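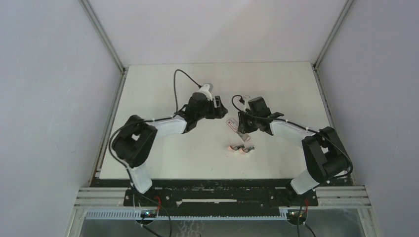 *Attachment 1 – white table inside the pale grey walls, Irklow, Saturday*

**Subject:** Kestetti ventilation unit stops and does not restart by itself

**Status:** open, waiting for supplier

The unit stops after 10 minutes and shows code 88. The room then becomes stuffy, and on Saturday we had to keep the corridor door open until evening.

What I tried:

- Switched off at the wall, waited, switched on. Same code.
- Cleaned the filter and put it back. It ran a little longer, then code 88 again.
- Changed the fan speed from 3 to 2. It is quieter, but it still stops.

The manual says that code 88 means "low air flow", but the outlet is free and I feel normal air with my hand. The limit in the menu is set to 600. I did not change this value, as I do not know if it is the factory one.

**Update:** Skisteo answered that the pressure sensor may be faulty. They ask for the serial number – I have sent it. Rieger has the sensor in stock. Please confirm who should order it.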